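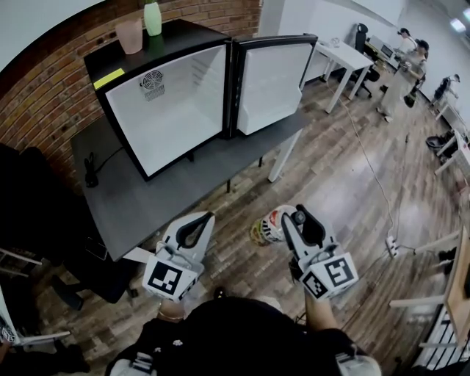
How often should the tubing in a peristaltic pump be changed?

By running hours, and well before it splits. I change mine at half the life the maker quotes for the pressure I run at, and I move the tube along in the pump head once in between.

I look after the dosing pumps at a small bottling site in Bemdale, and most of what follows comes out of my own log book. The pumps move flavour concentrate and, on one line, a weak acid used for cleaning. None of it is pharmaceutical work, so the paperwork is lighter than it might be, but the tubing suffers in the same way.

Tube life figures are usually given for water at room temperature with no back pressure. My acid line has a long vertical run and a check valve at the top. The tube on that line was sold to me by Useo with a quoted life of 4000 hours, and I have never had a length get near that. The wall goes soft first. The flow drops a little, somebody turns the speed up to make good, and the extra speed wears the tube faster. If you only log the speed setting and never the delivered volume, you will miss this completely.

Checking delivered volume is dull and takes a measuring cylinder and a stopwatch. I run the pump into the cylinder for 2 minutes at the normal setting, write down the volume and compare it with the figure for the new tube. A new tube also needs running in before that first figure means anything. I let it turn for an hour, then measure. Figures taken straight after fitting always read high and make the next check look worse than it is.

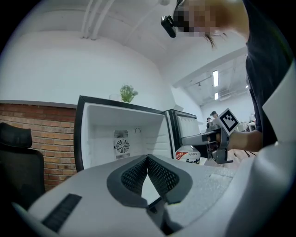 Occlusion is the other setting people leave alone for too long. This is how hard the rollers squeeze the tube. Too little and fluid slips back past the roller, so the output falls as soon as there is any pressure on the outlet. Too much and the tube flattens, warms up and cracks along the fold. On a fixed head you can't adjust it, and the wall thickness has to be right. We once had a batch from Astby with a wall slightly under size. It looked fine, fitted fine and lost a good part of its output against the check valve. I now put a caliper on each new coil, at both ends and in the middle.

Fouad Srour, who ran this plant before me, kept every failed length with a paper tag on it giving the pump, the hours and where it had split. I thought this was hoarding until I laid the tags out in order. 3 of the splits on the acid line were at the same place, where the tube leaves the head and bends down over the edge of the bracket. The fault was in the bracket. A larger bend radius and a clip further along cured it, and the tube now wears out between the rollers as it should.

On materials, I have used silicone on the concentrate lines and a thermoplastic rubber on the acid. The silicone is easy to fit and stays flexible in the cold, but it tears once nicked, so keep blades away from it when opening the bag. The rubber is stiffer and needs more torque to start. The small Tran drive stalled on it at low speed and had to be swapped for the next size up.

Next job is the suction side. The hose there is longer than it needs to be and I suspect it of collapsing slightly when the tank is low. I have a reinforced length on order and will measure before and after fitting it, at the same tank level both times.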